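The Second Shift at Osen Starts in the Filing Cabinets
By Edin Tomić

At Urent's Brumusbridge office, Wednesday used to be binder day. Everyone knew it and half the floor dreaded it. Leases came back from clients, got punched, labeled and carried to whichever cabinet still had room, and by 4 p.m. somebody was on their knees looking for one from October.

Now there's Osen, the robot the company brought in for its records work, and I have to say I loved watching the place get used to it! The archive holds 2000 binders and box files spread over 24 cabinets, and the plan is to hand the fetching and putting back to the machine, one row at a time.

What surprised me was how much of the change is about people. Angelovski, who has run the archive for years, spends her mornings teaching now. She decides what goes where, which doors get opened first, how a heavy file ought to be held. Her old trolley route took in 200 requests in a busy month (her knees remember every one), and she'd much rather be answering the odd questions that land on her desk, the ones where a client can't remember the year or even the street.

There are worries too. Two clerks asked early on whether their hours would shrink. Management put the answer in writing: same hours, new duties, and a review in the spring. The clerks are holding them to it, and they've asked for a say in which row comes next.
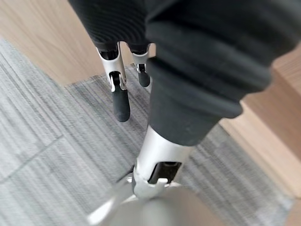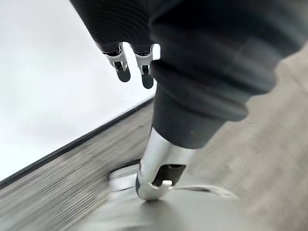
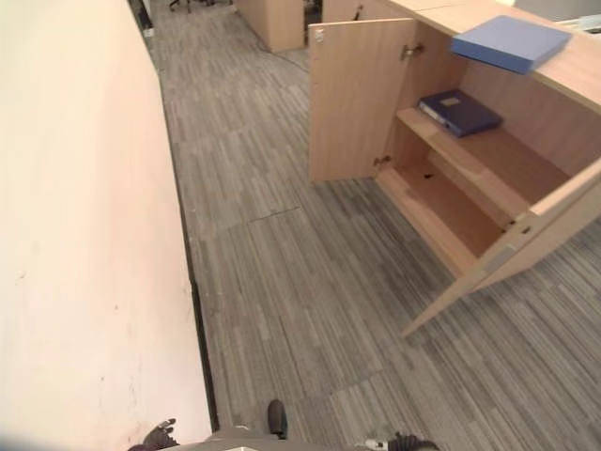

Osen at Brumusbridge. In the last picture, a cabinet with both doors open, a blue box file on top and a binder on the shelf.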